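Dromason gripper fingers, long-term review

Posted December 2, 2023

I've been meaning to write this one up for weeks and kept putting it off, mainly because I liked the Dromason fingers so much at the start and didn't fancy going back on it. But I've had the same question twice now in the comments under my Clamow base plate review, so here goes.

Quick background for anyone new. I run a small tabletop arm at home, programmed by demonstration, and I spend far too many evenings getting it to tidy toy kitchen stuff. Fruit goes in the bowl, cup goes on the plate, that sort of thing. The fingers that came with my gripper were hard and slippery, fine for wooden blocks and hopeless for anything with a curve to it. The Dromason set is a pair of soft textured pads on stiff backs, plus a bag of screws and a folded sheet of instructions with the smallest print I've ever seen. I paid 121 pounds including postage, which hurt a bit.

Fitting them took me most of an evening. The screws are good quality but the holes in the backing plate are a hair too tight, and I ended up swearing at the second one and leaving it overnight. Do yourself a favour and use a proper hex driver, not the little bent key they throw in. Once on, they sat square and didn't wobble, and the first week was brilliant. Bananas, cups, plates by the rim, even the thin edge of a colander, all picked up without fuss. I think I told everyone I know. I was insufferable!

Then in November the left pad started to let go of its backing. It came away very slightly at the tip, just enough for a fingernail, and I didn't spot it. What I noticed was that the arm had begun dropping things late. It would close on a cup, lift, swing across nicely, and then the cup would tip out sideways just before it got where it was going. I blamed my own program for three evenings running. I changed the closing force, slowed the move down, retaught the pick from scratch, and every change seemed to help for a few goes and then didn't.

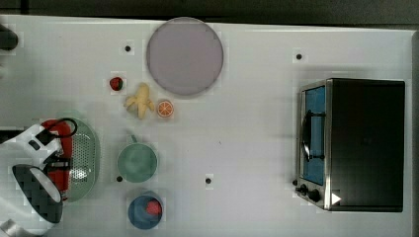

What finally gave it away was the log. I keep a plain counter of every close since fitting a new part (sad, I know), and the first late drop I'd written down was at 1562 closes. Before that there wasn't a single one. So it obviously wasn't the program, which hadn't been touched in ages, and I took the gripper off and had a proper look under the desk lamp. The glue line had gone at the tip. When the fingers shut on something, the loose bit folded under and held well enough, and when the arm turned, the load shifted on to it and it unfolded again. You could do it with your thumb and watch it happen.

Now the part I'm less relaxed about. While I was testing, with the force turned up because I still thought that was the trouble, a cup shot out from between the fingers and went off the far side of the table. It was a toy cup and it hit the skirting board. But the arm carried on with its move as though it still had hold of it, went down to the usual height and pushed the fingers hard into the tabletop before the controller noticed and stopped. I had my hand on the mouse and nowhere near the stop button. That's my fault and I've since moved the button to where my left hand rests. If you're chasing a grip fault, please don't do it by adding force, and please don't do it with your face down at table height to see better, which I had been doing ten minutes earlier.

I wrote to the shop I bought them from, Nogueira, and to be fair they were quick. They asked for a photo of the pad and my serial number and posted a replacement pair without arguing. The note in the box said to degrease the pads gently and keep them away from alcohol wipes. Well, I had been using alcohol wipes, every few days! There's no mention of it on the instruction sheet, and I have now read that sheet with a magnifying glass. So was it bad glue or was it me? I can't say for certain. A bit of both would be my guess.

The new pair have been on for a while, cleaned with a damp cloth only, and so far the tips are tight. I check them with a fingernail before I switch on. I've also set the program to look at the finger gap after each lift, so if they've closed further than they should, the arm stops where it is and beeps. It took me half an hour to add and I should have had it from day one, whatever fingers were fitted.

I did try the Tolla pads for comparison while I was waiting. They're cheaper and they're moulded in one piece, so there's no glue line to fail, but they're noticeably harder and they kept squeezing toy strawberries out like a bar of soap. For blocks and boxes I'd pick them happily. For anything round I wouldn't bother.

Would I buy the Dromason set again? Yes, just about. The grip is still the best I've had on this arm and nothing else I've tried copes with a cup handle as well. But at that price I'd want the pads screwed or clipped on, and I'd want the cleaning advice printed on the sheet in a size a person can read. 3 out of 5 from me, and it would have been a four if that cup had stayed on the table.

If anyone has had the same pair past two thousand closes without the tips lifting, leave a comment and tell me what you clean them with.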